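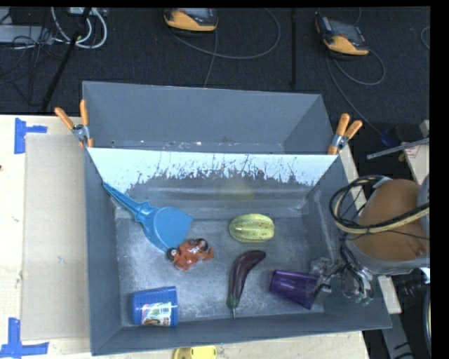 Final report, Robot Manipulation Project Course
Bendik Solberg
13 November 2023

What I wanted to find out

My project started with a pretty annoying problem. Our grasping policy (we call it Skernance, don't ask) was great at picking up things that stand or lie the way you'd expect, and pretty bad at everything else. A cup standing up? Fine. The same cup on its side with the opening toward the hand? It would hover, close its fingers on the rim at a silly angle, and let go again. So my question was: if I let the robot practice on messy bins on its own, with no person showing it what to do, does it get better at the awkward poses? Or does it just get faster at the easy ones?

Setup

The bin has a divider down its length, held in place with spring clamps, and a sloping panel in front of it so things slide back toward the middle and don't get stuck against the wall. I was really happy with the panel! It has taken a beating though, and the lower border is all ragged and flaking by now. The floor of the bin is scratched up too. I had worried that the scratches would confuse the depth estimates, but I never found a failure I could pin on them.

For objects I went for a mix of shapes. There's a dustpan, a toy motorcycle, plastic cups, an eggplant and a ribbed green melon (or squash, we argued about it). The dustpan is the mean one. It's broad and flat at one end and has a long handle at the other, and it likes to lie right up against its neighbors, so a grasp on the scoop easily turns into a grasp on the scoop plus a motorcycle.

How I ran it

Each session was 16 attempts, then I shook things up by hand and started over. In total I logged 570 attempts with the multi-fingered hand. A success meant the object came up and stayed in the hand for 2 seconds. I labeled everything myself from the recordings, which took way longer than I'd planned - most of March went into that, and I'd do it differently now.

I compared two versions. The first was the policy as I got it. The second was retrained on its own attempts, with the failed ones kept in and given a lower weight.

What happened

The retrained version did get better on cups lying on their side, and this was the clearest result I got. It mostly learned to put a finger inside the opening and pinch the wall, and I hadn't expected that at all. The eggplant improved a bit as well, as long as the thick end was free. The motorcycle hardly changed. When it was touching something bigger, the hand kept going for the bigger thing first, and I think that's the segmentation and has little to do with the grasping.

The dustpan got worse. I went through 12 of the failures one by one, and in most of them the policy had started to prefer the edge of the scoop over the handle. My guess is that a few lucky edge grasps early on got copied too much. I tried to fix it by changing the weights, but I ran out of time to test that properly, so please don't read anything into the last batch in my log.

What I'd do next

First, separate the objects that touch before trying to grasp at all, maybe with a small push. Second, get someone else to label part of the data, so it isn't only my opinion of what a successful grasp looks like. I'd also like to try cups stacked inside each other, where it isn't obvious what counts as one object. The log and the labels are in the Siqueira folder on the course drive, along with the training settings for both versions.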